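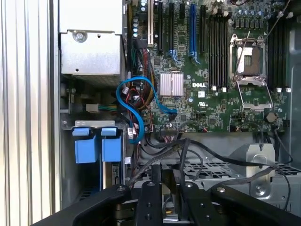 Hello all,

Thank you for the answers to my May message, and sorry that I was slow with mine. I reply to the questions from the Arrieta workshop between the lines, and I have also a question of my own at the end.

On 2022-07-11 the Arrieta workshop wrote:

> We are going to get almost 100 Dell towers from the Drarorley school and we want to sort them into good ones and ones for parts. We read that you strip them down on the table first. Do you lay the case down or keep it standing? Last time we worked with it standing and the side panel fell on a foot.

We lay it down, with the open side up. Then the motherboard is flat in front of you and a screw that you drop stays somewhere in the case where you can find it. It is also much easier with the processor, because you lift it straight up and not sideways. Before you open the lever of the socket, please touch bare metal of the case, and do it again if you have walked away to get coffee.

The side panel goes under the table at once. I am sorry for the foot.

> In what order do you take the parts out? One person here wants to start with the power supply, because it is big and in the way.

I would leave the power supply for last. Its cables go in many directions, and if you pull it first you will be fighting with them. My order is hard drives, then expansion cards, then memory, then processor. When only the board and the power supply are left in the case, I decide if it is worth going on.

For the drives you need no screwdriver. They sit in blue plastic caddies. Take off the SATA cable and the power cable first, then pull the caddy out straight. If it feels stuck, stop and look for a cable that is still on. I have broken two caddies by being impatient, and I did not find spare ones until Temden sold me a bag of mixed plastic parts.
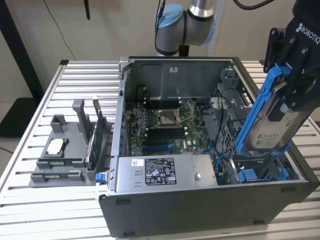
*A 3.5-inch drive in its blue caddy, over the drive cage.*

Leave the drive in the caddy when you put it on the shelf. The plastic protects it a little, and you have something to hold that is not the circuit board. Write the machine number on tape and put the tape on the caddy. Do not cover the label of the drive, you will need the serial number for the wiping record.

> How do you store the small parts? We have used egg cartons, but the memory does not fit and everything gets mixed.

We had the same problem with margarine boxes. Now we use a printed tray that stays next to the case. The processor lies in a square pocket, the card stands up in a slot with its metal bracket at the top, and the memory modules lie in grooves along the front. The rule is one tray for one machine, and the tray is emptied before the next case is opened. It sounds strict, but before this rule I once gave three people the wrong memory in the same week, and they were patient with me but not very happy.
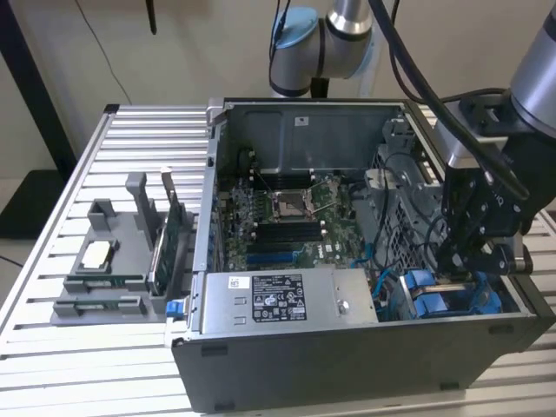

If you have no printer, a piece of firm antistatic foam with cuts in it will do the same work. Please do not use ordinary packing foam. For the processor you only need a hollow which is a little bigger than the chip, so that you can get your finger under the edge and do not have to turn the thing over.

> Last question: do you close the socket when the processor is out?

Yes, when the machine leaves the table. During the work I let the lever stay up, so that I see at once that the socket is empty. But an open socket collects dust, and the pins bend if somebody drops a screw on them or wipes there with a cloth. If you still have the black plastic covers, use them. If not, lower the load plate carefully and put a paper note on it.

Now my own question. I have put the part numbers from our last three deliveries in the Wandeo sheet, but for the memory I wrote only the size and not the speed. Is it useful for others if I go back and add the speed? It will take me an evening or so, and I would like to know before I begin. If somebody has already a better sheet, I will gladly use that one.

Also, to the person who asked about fan shrouds: I have some in gray plastic, please write me directly and tell the model of your case.

With kind regards,
Pentti Kokkonen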